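How a Robot Learns by Copying Hands

A robot arm does not know how to pick up a cup. Somebody has to give it the steps, and writing them out as computer code is slow work. A cup can stand in many places, and each place needs slightly different motions.

Another method is called learning from demonstration. A person does the job many times while sensors record how the hands move. A computer then studies the recordings and looks for what they share.

Saeed Kiani and Trinh Nông use this method in a project called Pullel. Their question was a simple one: how many demonstrations does a robot need before it can do a job by itself?

To record a hand, the computer must know two things at every moment — where the hand is and which way it is turned. Patterned tags help with both. A tag is a square printed with black and white shapes. The computer already knows the real size of the tag. If the tag looks small to the camera, it is far away. If it looks squashed on one side, it is tilted. 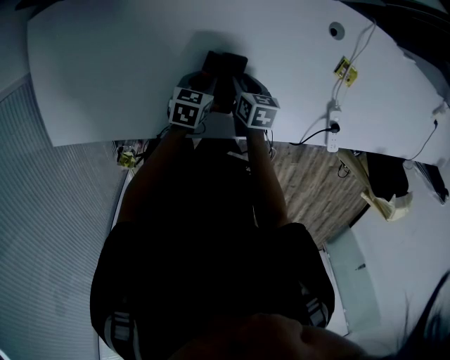

A cube can carry tags on several faces. When the hand turns and one face is hidden, another may still be in view. The computer knows how the faces fit together, so one good look at a single tag can be enough to work out the position of the whole cube.

For the test, the job was to move a small block into a tray. The team recorded 300 demonstrations. First they trained the robot with only 72 of them, and it often closed its fingers too early. Then they trained it again with all 300. It dropped fewer blocks, but it still had trouble when the block was near the edge of the tray.

The next set, planned for July, will have up to 495 demonstrations, with more blocks placed near that edge.

Words to know
Demonstration: one recording of a person doing the job.
Sensor: a device that measures something, such as light or movement.
Training: the step in which a computer learns from recordings.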